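Tray and table sorters wanted for September

Hi! I'm Chantelle Baloyi, and I'm looking for people who don't mind (or secretly love) putting small things where they belong. Konari is my little toy and hobby swap on Mekonnen Street, and we've had 103 bags of donations come in over the summer. Boxes, blocks, odds and ends, you name it. I can't get through it all by myself, so I'm paying for help!

Each session lasts 2 hours and pays $25. You get a tray and a pile of small stuff, and you work through it at your own speed: containers in the tray, blocks grouped by color or shape, anything I'd have to think about left on the side for me. 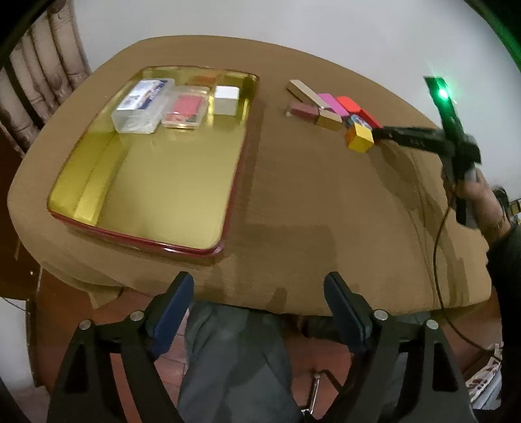 You don't need any experience. Good eyes help, and so does some patience, since a lot of the pieces are tiny and like to roll off. Lihua Guo did this with me last year and got so fast that she now runs the morning table, so she'll be the one showing you how we label things. Mornings start at 9:30, afternoons at 1. Pick whichever suits you, or do both if you're feeling brave!

You should be 18 or over and able to sit or stand at a table for the whole session. Tea is on me.

To sign up, stop by the shop and leave your name and phone number at the counter, plus the times you can do. I'll call you back myself.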